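Prydderch Help Board > Clubs and School Projects > Robotics

Teaching a gripper to fold a long-sleeved sweater, how do you start the sleeves?

posted by wandow_kid

Hi all! I'm in a college robotics club and this semester we picked laundry as our project (I voted for sorting screws, I lost). The way we're doing it is we fold stuff by hand with a hand-held gripper, record it, and train on the recordings. Towels went great. T-shirts were okay after a couple of weeks. Then we moved on to sweaters in January and everything fell apart.

The sleeves are the problem. We have 380 sweater recordings so far and the trained policy just sort of paws at the cuff. It grabs, the sleeve comes up an inch, it lets go, it tries again in nearly the same spot. Sometimes it gets the left sleeve over and then drags the whole sweater sideways when it goes for the right one.

Some things that might matter: eight people have been recording and I don't think any two of us fold the same way. Some do sleeves first, some fold the body in half first and tuck the sleeves after. We're also recording on whatever table is free. Our demo is at the end of the semester and I'd love to show at least one sweater folded start to finish. Do we need a lot more recordings or are we doing something dumb?

Ronja Holmgren

Oh boy, sweaters. My club spent most of a year on them, so I have opinions!

First, I wouldn't record more yet. Go back and watch what you've got, a couple dozen at least, at normal speed, with whoever does the most folding sitting next to you. We did this with a batch of 749 and threw out more than I want to admit. The big one for us was exactly what you describe, everybody folding in their own order. If half your recordings go to the sleeve from a flat sweater and the other half go to the body, the poor thing is learning an average of two folds, and the average of two folds is a pawing motion in the middle. Pick one order and write it on a piece of paper and tape it up where people record. Ours is left sleeve across, right sleeve across, bottom hem up, done. It's boring but it works.

Second, look at where you pinch. Folks love to grab the very tip of the cuff because that's what you'd do with your fingers. Ribbed cuffs are stretchy, so the gripper pulls, the cuff gets longer, and the rest of the sleeve stays right where it is. We moved our grab a few inches up toward the elbow and the sleeve came along in one piece. Come in low, touch the fabric before you close, close slower than feels natural. If you're pinching both layers of the sleeve it should lift like a tube. If you only caught the top layer you'll see it peel, and you should just stop that recording and start over.

The dragging thing on the second sleeve is usually lifting too little. You're sliding the sleeve across the body and the knit catches on itself. Go up, over, and down. Think of turning a page in a big book.

About the tables, I'd keep switching them up, and leave the usual junk on them too. Keyboards, cables, papers, somebody's arm, fine. We recorded one whole week on a spotless white table and the policy was hopeless anywhere else. What I would keep the same is how flat the sweater is when you begin, at least until the sleeves work. Crumpled starts can come later.

Last thing, do you have stripes? Get a striped one if you can. I don't have numbers to prove the policy likes them, but when you're reviewing recordings you can see right away which way the fabric is bending, and on our plain navy sweater I couldn't see a thing.

I'm putting one of ours at the bottom so you can see how we lay the sleeves. Let me know how the demo goes!

heto_fan52

Ours got better when we swapped the finger pads. The old ones were worn smooth. Check yours before you retrain anything.

travia_lab_rat

Agree with Ronja on the folding order, disagree a little on not recording more. Once you've cleaned up I bet you'll have too few left for a sweater. We cleaned ours and then did 52 new ones in one long evening with only two people folding, and those did more for us than the whole older pile. Two people, same order, lots of snacks.

Also what are you using for your camera exposure? If it's on auto and you're by a window, sun across a light sweater can wash out the folds. We locked ours and pulled the blinds halfway.

Photo added by Ronja Holmgren:

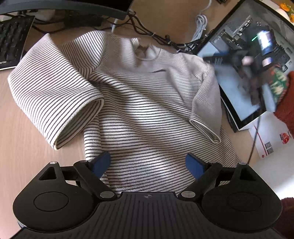 Striped sweater with the sleeves folded in, gripper open by the left one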